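The tyranny of the good table

Tahira Memon inherited a dining table from her aunt in September, and has not had a relaxed meal since.

It is a handsome thing, mahogany or something that would like to be taken for it, and it arrived with a folded letter of instructions. No hot dishes. No newspapers, on account of the ink. No elbows, though that may have been a general remark. "My aunt ate in the kitchen for 34 years to protect it," Memon says. "I don't think she ever sat at it in her life, except to polish."

Every family has a table like this, or a sofa, or a carpet that visitors are steered around as if it were a pond. We buy furniture to live on and then spend our lives keeping life off it. My own grandparents had a front room so well preserved that I was nine before I learned what colour the armchairs were under the covers. They were beige. So were the covers.

The polished table is the worst of the lot, as it keeps a record. A sofa will forgive you a biscuit. A table remembers the mug you put down in a hurry during a phone call with the bank, and shows it to your mother-in-law.

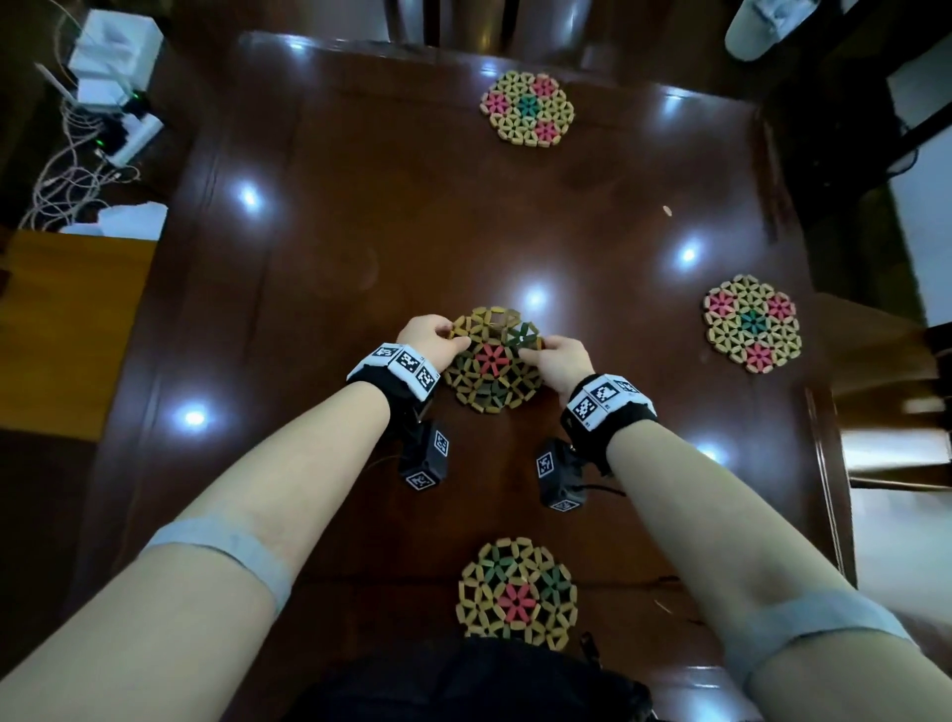 A slatted coaster in pink, green and yellow, on a table with a shine to keep up.

Hence the coaster, a small object that has caused more marital silence than the dishwasher. Torben Hollmann, who restores furniture under the name Mühlbauer (his wife's family; they had the nicer sign), takes a dim view of the entire category. He has 30 years of other people's rings behind him and thinks most of them came from houses with coasters in every room.

"People own them and then they put the cup next to them," he says. "It is like having a gym membership."

His own kitchen table is a scarred pine slab with a burn at one end the shape of Denmark. He has no plans to repair it. When customers ask what to do about a white ring, he tells them to wait a few weeks and see if they still mind. About half never ring back, and this may explain the state of his van.

Siham Bensaid tried the opposite approach. She had a sheet of glass cut to fit her table, paid more for it than for the table, and found that she now owned a large window with fingerprints on it. The glass lives behind the wardrobe. Her children do their homework straight on the wood, and the seven times table can be read there in certain lights.

Memon, meanwhile, has made a start. Last month she had four friends round and served soup. One of them put an elbow down between courses, and the ceiling stayed where it was. The letter is in a drawer, though she did wipe the table twice before bed.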